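Octubre, casi medianoche

Vuelvo a casa con los pies molidos y una alegría tonta que no se me quita. ¡Ha salido el primer curso de acompañamiento en duelo de Dukenitz! Llevaba desde la primavera dándole vueltas y esta tarde, por fin, sillas en círculo, termos de café y gente con ganas de hablar de lo que casi nunca se habla.

Vinieron 20 personas. Yo había preparado fotocopias para menos, así que Puspita se fue corriendo a la papelería antes de que cerraran y volvió sin aliento, con las hojas todavía calientes debajo del abrigo. Qué mujer. Luego abrió ella la sesión, con esa voz bajita que obliga a todo el mundo a inclinarse un poco, y contó lo de su suegro: las últimas semanas en casa, las visitas de la enfermera, el perro que no se movía de la alfombra. Hubo un silencio larguísimo después y no me dio miedo. Antes los silencios me daban pánico y enseguida los llenaba con cualquier cosa.

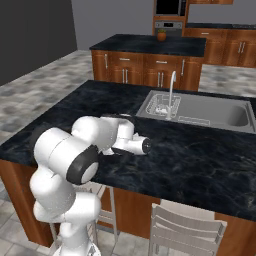
Lo mejor vino en la segunda parte, cuando Faizal propuso trabajar por parejas: uno habla nueve minutos de alguien a quien ha perdido y el otro solo escucha, sin consejos, sin «te entiendo perfectamente». A mí me tocó con Keyvan, que es carpintero y avisó de que no sabía hablar de estas cosas. Pues habló de las manos de su madre, de cómo doblaba las servilletas, y se nos pasó el tiempo volando (el timbre sonó y seguimos un rato más, que nadie se entere).

También hubo tropiezos, claro. La calefacción no arrancó hasta las siete y la hoja de inscripción para el segundo módulo se quedó en mi cocina – la dejé al lado del frutero, estoy segura. Mañana les escribo uno por uno.

De dinero vamos justos pero vamos: quedan 440 euros de la rifa, y el alquiler de la sala hasta Navidad son 190. Con el resto quiero comprar libros para la estantería de préstamo. Kai me ha pasado una lista y ya he marcado los que me apetece leer a mí primero, je.

El jueves repetimos. Tengo que llevar pañuelos, la lista de Kai y más galletas de las de jengibre, que volaron. Y llamar a Hafiz por lo de las llaves.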